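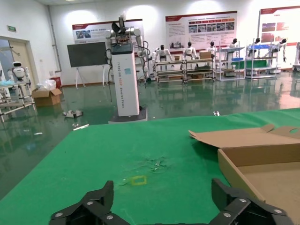

Notes for my talk, 26th May
Comparing two grippers on power cords

Speak slowly. Wait until the people at the back have a seat.

Good afternoon. My name is Chalerm Thaweesak and I work on gripper testing at Vindthorpe. Today I want to tell you how we tried the Rano gripper against the Esari gripper, with the same arm and the same job: take one black cord from a full box and lay it in the other box.

First the reason for the cords. A block or a bottle keeps its shape when you pick it up. A cord changes its shape with every touch, and it pulls its neighbours along. 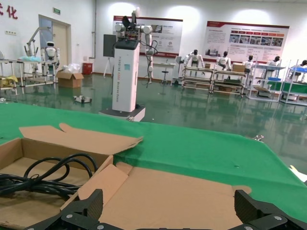 Slide 2: View from the wrist camera, fingers open, one cord in the box.

Say here that we judge a pick from two cameras. The wrist camera is good for the last few centimetres, but the fingers hide much of the box. The head camera shows both boxes and both arms, so we use it to decide if a pick is counted as good.

Pause. Ask who has worked with cables before.
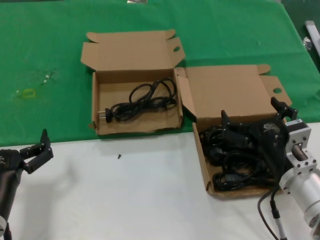

We set the rule before the first run. A pick is good when one cord is moved and no second cord leaves the box. Noelia Bustamante wrote the score sheet, and she was strict with me. We made 156 picks with each gripper. The Rano lost 11 cords on the way across and the Esari lost 14. I don't think this difference is big enough to choose a winner, and please say so clearly if somebody asks.

What was different is the kind of mistake. The Esari closed harder and often took two cords together. The Rano took one, but let it slide near the plug.
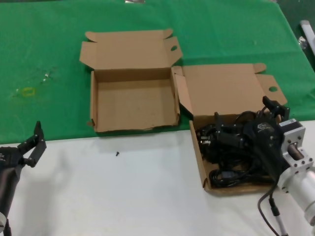 The start position matters more than I expected. When the fingers came down in the middle of the pile, both grippers did worse than at the side. Dario Carbone changed the approach angle in the controller, and after this the double picks became fewer.

If there is time: the finger pads. We changed them once, after the Esari runs. I should have changed them before both.

Next step is a longer test in September, with 2,000 picks and new pads for each gripper. Ultan Ó Ceallaigh will run it.

Thank Waltraud Meinecke for the loan of the second controller. Then questions.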